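From: Maricruz Ventura
To: kikby-users
Subject: Re: Left wrist a little off after gripper swap

Dagný Bundgaard wrote:
> After the swap our left gripper stops short of the shelf
> every time. Right arm is fine. Did you redo the whole
> calibration or only the wrist? We're on the Mammont
> controller, same as you, and I'd love to skip the long one.

Hi Dagný,

Only the wrist! I had the same trouble in June and it was the tool length. The controller kept the value for the old gripper, so every reach came up short by the same amount. Two minutes to fix once I found the right page of the Plallitz manual.

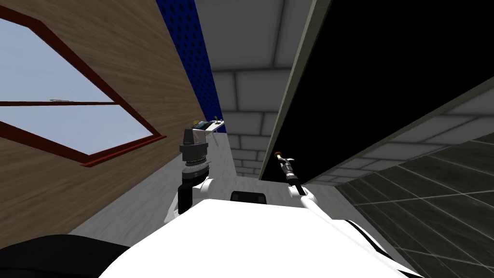
I try every new tool length in the simulated kitchen before I touch the real cell, and I can't recommend it enough. Load the kitchen, set the left tool offset, then send the arm up toward the white shelf and leave the right one out over the countertop. The small dark device on the shelf makes a great target – bring the gripper up below it, stop, and compare the tip position with the number in the log. Mine agreed on the second try, and I ran 400 reaches overnight with no drift at all. I was so pleased I showed everyone in the shop.

Then on the real machine, go to parameter 722, type in the new length, save, and power cycle. Don't skip the power cycle (I did, and lost an afternoon). Keep the speed low for the first few moves.

If it still stops short, send me your offsets file and I'll run it here tonight.

Maricruz
Villaseñor cell 2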